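Trement Pauses Household Sorting Work After Gripper Pad Fault

Trement has stopped deliveries of its Clurow gripper pads after a fault in the bond between pad and finger. The work affected is tabletop sorting of mixed household goods, where soft and hard items lie close together.

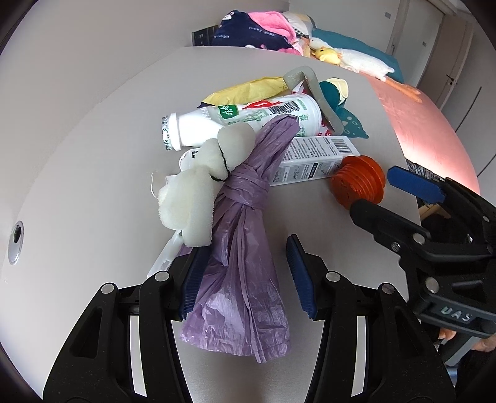
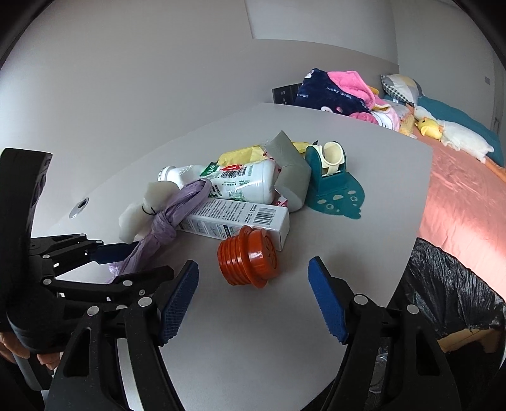
Black grippers with blue pads at a table of household items, a purple plastic bag among them.

The company received 4 reports of pads lifting at one corner under load. No injuries were reported. In one case a pad came off and was found later inside a carton.

The fault has been traced to a single batch of 124 pads made in August and supplied through Jikwood. Pads from other batches are not affected - their adhesive came from a different supplier.

"Anyone with a pad from this batch should stop using it now, even if it looks fine," said Elfriede Bauerfeind, head of product safety at Trement.

Replacement pads will ship from the Böttcher warehouse starting Thursday, at no charge. Each will be pull-tested to 400 newtons before packing. The batch number, 722, is printed on the back of the pad sleeve.

Media contact: Sabine Voß, Trement press office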